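Peacekeepers Need a Longer Clock

The mission in Nyaga is funded for 23 more days. Its 93 observers watch a border that took four years of talks to draw, and both armies know the date they leave. A short mandate rewards whoever is willing to wait — we saw it in April, when shelling resumed a week before the last renewal vote. Give the observers two years.
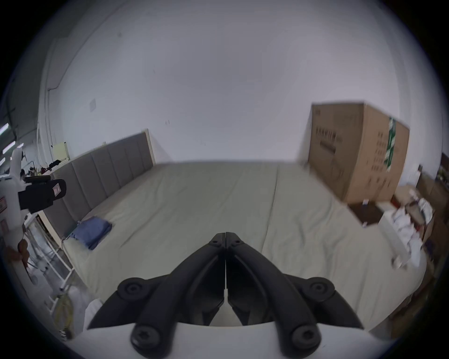
A bed with a pale grey-green fitted sheet.

Jasper Goossens writes on defense policy.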